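moving in with my grandmother's furniture, a thread

1/ So I've been in the Farnport apartment since November and I finally have opinions about furniture you inherit. Mostly that it weighs more than you do!

2/ My aunt Drahomíra sent everything in one go. Two bookcases, a bed, a vanity, and a sideboard that went up 5 flights because the elevator stops at the lobby and thinks about its life

3/ Movers quoted me a four-hour minimum. Declan and Hina did it for dumplings – I still owe Declan dumplings

4/ Things I've learned: take the drawers out first and number them with tape. I didn't number them. There are 18 drawers in this place and every single one fits every wrong hole *almost*

5/ A candle stub rubbed along the runners fixes a sticky drawer. Soap works too but then your socks smell like a hotel

6/ Please don't strip the paint on old stuff the first weekend. Live with it a bit. I hated the sideboard green for 10 days and now I'd fight for it

7/ The vanity I was going to sell. Had the listing typed up and everything, then I sat down at it with my coffee one morning and, well

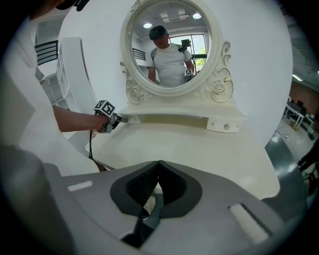 the vanity, little gold-centered knob and all. listing deleted

8/ Next up is the bed, which is missing one bolt of a size no hardware store has heard of. If anyone knows a place that does odd old bolts, my replies are open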